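How to Set Up a Drink-Serving Robot Demo for Your Open Day

We had our open day at Sikthorpe in March, and I've had enough emails since then asking "how did you do the drinks thing?" that I figured I'd write it all down in one place. If you have a robot with a decent pair of hands and a crowd coming through the door, a drinks station is about the friendliest demo you can put on. People get it right away. You don't have to stand there explaining what a motion planner is to a nine-year-old who wants to see the robot do something.

I'm going to go through it in the order I'd do it next time, which is a bit different from the order we did it in (we bought the glasses last, don't do that).

What you need

A sturdy table, and I do mean sturdy. Folding tables bounce when people lean on them, and they will lean on them. Drink dispensers with a tap you push or pull, plus a drip tray for each one. Glasses or cups, all the same kind. A lot of kitchen towels. Some floor tape. A second person who isn't running the robot. Mine was Gwawr Landeg, who can talk to a crowd for six hours without losing her voice, and I'd recommend finding your own Gwawr early.

For the budget people: we had $3,275 for the whole open day, and the drinks station was a small slice of that. Most of it went on the tent.

Step 1. Pick the dispensers first

Everything else follows from the tap. Take your robot's hand (or a tape measure and a drawing of it, if the robot is busy) to wherever you're getting the dispensers from and see what the fingers can get hold of. Tiny twist knobs are miserable. Push buttons are okay if the dispenser is heavy enough not to slide backward. What you really want is a lever that sticks out, with room around it.

Fill one dispenser with plain water and leave it that way for all of your practice. You can bring out the tea once the robot has stopped throwing it at you.

Step 2. Set the table height

Put the table where the robot can reach the levers with its elbow a little bent. If the arm has to go nearly straight to get there, you'll have shaky pours and some ugly corrections at the end of the reach. We ended up raising ours on blocks, then lowering it again, then raising one end because the floor wasn't level. Bring a spirit level! It'll save you an hour.

Once it's right, tape around the feet of the table and the base of the robot. Somebody is going to bump one of them.
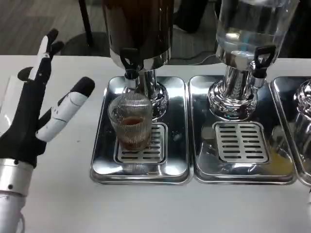 Step 3. Teach the pour in small pieces

I like to break the pour up into moves I can test one at a time: hand comes up beside the table, hand goes to the lever, lever moves, lever goes back, hand backs away. Run each piece on its own until it's boring, then chain them. Keep a "parked" pose where the hand stays upright at the side, well clear of the taps, and make the robot go back to it between pours. For the glass, set it on the grate right under the spout, like the ribbed one with the reddish-brown drink in it, and only go to half full. A half-full glass is so much easier on everyone, and it makes your supply last. The grates also catch drips from the spout, though not every drip is going to land on one, so look over the shiny metal too and wipe it down between groups.

Speed matters less than you'd think. We started at 100 percent because it looked cool, and it did look cool, for one pour. I turned it down to 35 for the public sessions and the audience liked it better! They had time to see the fingers close, and there was this lovely hush right before the tap moved.

Step 4. Decide who touches what

Our rule was that the robot worked the tap and a person handed over the drink. You can have the robot do the handoff as well, but then you need to trust it with a stranger's hand right there, and I wasn't ready to do that with a line of kids. Gwawr stood at the end of the table, waited for the hand to park, took the glass and put a fresh one in. She also had the stop button on a lanyard. Whoever is closest to the public should hold the stop button, full stop.

Step 5. Rehearse with real people

Do a full run the evening before with friends who haven't seen it. Ask them to be annoying. Zdeňka Jelínek came to ours and asked for "a little of each, please," in one glass, which we had not planned for at all. (We said no. Then we tried it after she left. It was revolting.)

Watch where your testers stand, too. Ours all drifted to the same corner, so we moved the sign and the waiting line over there and gave up on the nice layout I'd drawn.

On the day

Open with one pour where you don't talk. Then do a second one and explain it. Questions come thick and fast after that, so keep the explaining short. We did 80 drinks before lunch and then gave the hands a proper rest while everybody went off to see the Fevavel carts next door.

Check these every hour or so: finger pads clean and dry, glasses lined up right, table still on its tape marks, dispensers not running low. A near-empty dispenser pours slower, and if your pour is on a timer, you'll be handing out very sad drinks.

Cleaning up

Wipe the hand with a barely damp cloth and then a dry one, and get into the joints with a soft brush. Sugar is the enemy here, so go for unsweetened tea if you can stand the complaints. Empty the dispensers before you try to move them. The drip trays go last, and carry them flat, all the way to the sink.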